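Write the rules for the kitchen before you buy the second gripper

By Tarık Uçar

Every group that collects demonstrations of household tasks has a rule book of some kind. Ours at Irnik began as a single page pinned near the door, and for a long time it said two things: wipe the pads, and check the clock on the recorder. It now runs to 113 numbered points. I wrote many of them, and I think we should throw a good number away.

My complaint is with the kind of rule we have ended up writing. Most of our points tell an operator what a tidy recording looks like. Keep the table clear of anything the task doesn't need. Put the plate in the marked spot. Start with the fingers open. These are easy to check, so they get checked, and a reviewer can mark a session down in a few seconds for breaking one. Very few of our points say what counts as handling food properly, and that is the part a robot is meant to learn from us.

Take fruit. A cherry tomato and an orange ask very different things of the same pair of fingers. The tomato wants a light touch and a slow close. The orange will put up with more, but it rolls, and if you come at it from the side it will push its neighbour off the plate. Our book covers both with one line, point 48: 'grasp firmly and lift'. I have watched careful people follow that line and split a tomato, and their session passed review. 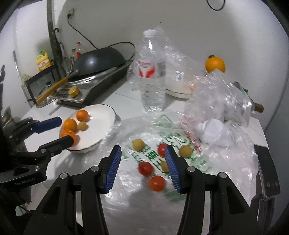

The table rule is the one I would drop first. Real kitchens have cables, bags, bottles and a pan left out on the hob. When we held operators to a bare worktop, we got 200 clean sessions of fruit being moved and a policy that stalled as soon as a carrier bag turned up near the plate. The team at Odix had the same trouble and solved it by banning plastic bags from the test kitchen, which seems to me the wrong way round.

There are rules I would keep and make stricter. Anything with a mains lead should be switched off at the wall before a session starts, and one person should be named as having checked it. Pads that touch food should be washed between sessions, with a line in the log to say so. Fruit that has been dropped or squeezed goes in the bin and never back in the bowl. Of the last 700 logs I went through, 198 had no entry for washing at all, and not one was sent back for it.

The usual answer is that judgement can't be written down, so we write down what we can. I accept some of that. But the Oda handbook, which we borrowed half of ours from, has a short section on fragile items with a plain test in it: if you wouldn't serve it afterwards, the session fails. A new starter can apply that on the first morning.

There is a cost. Gakow, who take our recordings, like a fixed layout, and a looser one will mean more sessions they query – perhaps a lot more in the first month. I would still rather argue with them over a bottle in the wrong place than keep passing bruised fruit. A revised draft goes round the team on 23rd December, and comments on point 48 should come to me.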